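2024년도 장비 도입 검토 회의 회의록

일시: 12/10/24 14시
장소: 2층 소회의실
참석: Effie MacKinnon(운영), Araceli Vallejo(구매), 작업팀장, 회계 담당, 창고 담당
작성: 회계 담당
배포: 참석자, 작업팀 전원

안건
1. 전회 회의록 확인
2. 소형 그리퍼 장비 견적 비교
3. 작업대 및 소모품 예산
4. 시험 사용 조건
5. 기타

1. 전회 회의록 확인

전회 회의록 중 "Kastach 제품 도입에 대체로 동의"라는 문구에 대해 MacKinnon이 정정을 요청함. 당시 동의한 것은 견적을 받아 보자는 것이었고 도입에 동의한 사람은 없었다는 의견. 작업팀장은 분위기상 긍정적이었다고 기억한다고 했으나, 분위기는 의결 사항이 아니므로 "견적 접수에 동의"로 고쳐 확정함. 나머지는 이의 없음.

지난 6월에 미결로 남긴 보관장 열쇠 건은 이번에도 답이 없어 이월함. 창고 담당이 다음 회의 전까지 정리하기로 함.

2. 소형 그리퍼 장비 견적 비교

Vallejo가 Jakel과 Kastach 두 곳의 견적을 보고함. Zaidi에도 요청했으나 회신이 없음. MacKinnon은 두 곳만 놓고 비교하면 결국 둘 중 하나를 사는 쪽으로 이야기가 흐른다며, 사지 않는 경우도 같은 표에 한 줄로 넣어 달라고 요청함. 받아들임.

가. Jakel 안
본체 단가는 낮으나 교체용 조(jaw)가 별도 품목임. 견적서에는 "소모 부품 별도 협의"라고만 되어 있고 금액이 없음. 회계 담당은 금액 없는 항목이 있는 견적으로는 총액을 비교할 수 없다고 지적함. Vallejo가 전화로 문의했을 때 영업 담당자는 "사용 방식에 따라 다르다"고 답했다고 함. MacKinnon은 사용 방식은 요청서에 이미 두 쪽에 걸쳐 적어 보냈으니 그것을 읽고 다시 답해 달라고 할 것을 주문함.

나. Kastach 안
교체용 조 포함, 보증 포함. 대신 최소 주문 수량이 11대임. 현재 작업 인원으로는 11대를 동시에 쓸 일이 없음. 작업팀장은 예비기로 두면 고장 때 작업이 끊기지 않는다고 설명함. 이에 대해 회계 담당이 지금까지 고장으로 작업이 멈춘 시간을 기록한 것이 있는지 물었고, 없다고 함. MacKinnon은 기록이 없는 손실을 근거로 예비기를 살 수는 없다고 함. 작업팀장은 체감상 적지 않다고 재차 말하였으며, 체감이라는 점을 밝혀 기록해 달라고 하여 그대로 적음.

다. 제품 설명회 자료에 대하여
두 업체 모두 설명회 자료에서 "다양한 생활 물품에 대응"한다고 밝히고 있음. MacKinnon은 자료에 나온 물건이 전부 상자 아니면 컵이었다고 지적함. 우리 작업은 가는 막대나 긴 도구처럼 폭이 좁은 것을 집는 경우가 많고, 옆에 비슷한 물건이 겹쳐 놓이는 일도 흔함. 창고 담당도 같은 의견. Vallejo는 업체에 가는 물건을 집는 영상을 요청했으나 한 곳은 답이 없고 한 곳은 같은 컵 영상을 다시 보내왔다고 보고함.

라. 관리 프로그램
Kastach 견적에 Pumex라는 관리 프로그램 이용료가 연 단위로 들어 있음. 무엇을 관리하는지 설명할 수 있는 참석자가 없었음. 작업팀장은 있으면 편할 것이라고 했으나 무엇이 편한지는 확인이 필요하다고 함. 해당 항목을 뺀 견적을 다시 받기로 함. 업체가 뺄 수 없다고 하면 그 이유를 서면으로 받음.

3. 작업대 및 소모품 예산

소모품 예산 신청액은 3,000달러. 내역은 작업대 덮개, 정리함, 작업용 물품 구입비, 세척 용품임. 회계 담당이 확인한 결과 이 중 200달러는 작년에 산 정리함과 같은 품목임. 창고 담당은 작년 것이 어디 있는지 찾아보겠다고 함. 찾기 전까지 해당 금액은 보류.

작업용 물품 구입비에 대해 MacKinnon은 매번 새 물건을 살 필요가 있는지 물음. 작업팀장은 물품이 바뀌어야 작업이 다양해진다고 답함. Vallejo는 창고에 있는 물품과 일반 가정용품을 돌려 쓰는 방법을 제안하였고, 작업팀장도 당분간은 가능하다고 함. 구입비는 절반만 인정하고 나머지는 물품 목록이 나온 뒤에 논의함.

격자무늬 작업대 덮개는 추가 구입하지 않음. 작업팀장은 여분이 있어야 한다는 입장이나, 올해 교체한 횟수를 제시하지 못하여 다음으로 미룸.

4. 시험 사용 조건

바로 구매하지 않고 각 업체에서 2대씩 빌려 시험하는 방안을 논의함. Jakel은 대여가 가능하다고 하나 운송비 부담 주체가 불분명함. Kastach는 구매 의향서를 먼저 요구함. MacKinnon은 써 보기 전에 의향서를 쓰는 것은 순서가 바뀐 것이라며 반대하였고, 다른 참석자도 의향서 제출에는 찬성하지 않음.

시험 항목은 작업팀에서 초안을 내기로 함. 아래 내용은 반드시 포함할 것.
- 가는 막대류 집기. 성공과 실패를 모두 적을 것. 잘된 것만 모은 자료는 받지 않음.
- 서로 닿아 있는 긴 도구 중 하나만 집기.
- 조 안쪽 면의 마모. 시험 전과 후를 같은 조건에서 비교.
- 손에 들고 계속 작업할 때의 피로. 사용자가 직접 기재.
- 부품 교체에 걸리는 시간. 업체 직원이 아닌 우리 작업자가 교체할 것.

작업 사진 한 장을 참고로 붙임. 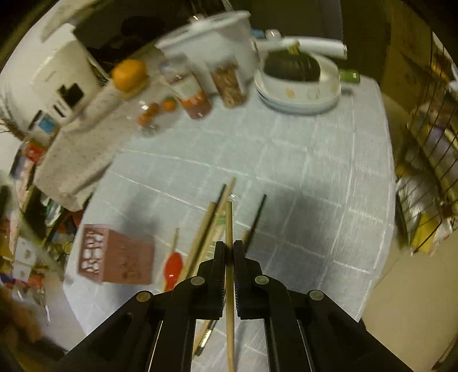
사진 1. 그리퍼로 가는 나무 막대를 집은 모습. 조 안쪽 면에 가는 홈이 있음.

작업팀장은 사진을 근거로 가는 물건도 충분히 집을 수 있다고 주장함. MacKinnon은 한 장으로는 막대를 물고 있다는 것까지만 알 수 있고, 몇 번 만에 집었는지, 그 뒤에 미끄러졌는지는 알 수 없다고 함. Vallejo는 막대 주위에 다른 긴 도구들이 모여 있으므로 시험 배치를 정할 때 참고할 만하다고 함. 양쪽 의견을 모두 적되, 사진을 성능 근거로 쓰지는 않기로 함.

회계 담당은 시험 결과가 두 업체 모두 비슷하게 나올 경우 어떻게 할지 미리 정하자고 제안함. 논의 끝에 그 경우에는 이번 예산으로 구매하지 않는 것으로 함. 작업팀장은 반대 의견을 남김. 사유는 도입 시기가 늦어질수록 작업 일정이 밀린다는 것. MacKinnon은 밀리는 일정을 표로 제출하면 다시 논의하겠다고 함.

5. 기타

- 업체 방문 설명회를 한 번 더 열자는 제안이 있었으나 보류함. 컵이 아닌 물건을 가져온다는 확답이 있으면 재검토.
- 견적서는 앞으로 접수 즉시 전원에게 공유할 것. 이번 Kastach 견적은 회의 당일 오전에 배포되어 읽지 못한 참석자가 있었음.
- 장비 고장 및 작업 중단 시간을 오늘부터 기록함. 양식은 회계 담당이 배포.

결정 사항 및 담당
- Jakel에 교체용 조 금액을 명시한 견적 재요청: Vallejo
- Kastach에 최소 수량 조정 및 Pumex 제외 견적 요청: Vallejo
- Zaidi에 마지막으로 한 번 더 연락, 회신 없으면 제외: Vallejo
- 구매하지 않는 경우를 포함한 비교표 작성: 회계 담당
- 시험 항목 초안 및 밀리는 일정표: 작업팀장
- 작년 정리함 소재 확인, 보관장 열쇠: 창고 담당
- 구매 의향서는 어느 업체에도 제출하지 않음: 전원

차기 회의는 재견적이 모두 도착한 뒤 MacKinnon이 소집함. 15시 50분 폐회.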